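Pellora Help Desk
Ticket: Label printer skips every second bin label
Status: Closed, more or less
Product: Ellow desktop label printer, stockroom

We sort small parts into trays with dividers, and every part number gets a label. Since the Thursday update the printer gives me one label, one blank, one label, one blank. I have restarted it. I have also spoken to it firmly.
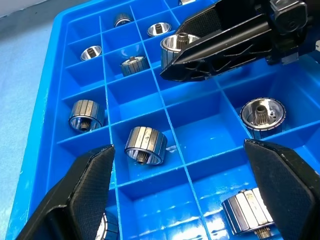 Nouhaila Ramadan: Which label stock is loaded, and did anyone change the roll when the update went in? Please print the self-test page (hold the feed button until it beeps 3 times) and tell me the gap setting.

Gorazd Spahić: Gaber stock, the small ones. The roll was changed that morning by a person who would like to remain anonymous and is typing this. The gap setting says "continuous," which sounds restful.

Nouhaila Ramadan: It should say "gap." The update puts it back to the default. Change it under Media, then run Calibrate with the lid shut.

Gorazd Spahić: Changed it and calibrated. It fed out 8 blank labels in one go – I assume as a protest – and then printed two good ones in a row. The third came out with the part number upside down.

Nouhaila Ramadan: The blanks are normal. Upside down is the template. Open it in Ikis, set Rotation to 0, save, and send it to the printer again.

Gorazd Spahić: Done. All labels present and the right way up. We have 4,000 left on the shelf, so please leave this open until Thursday.

Nouhaila Ramadan: The system closes it tonight. Reply to reopen.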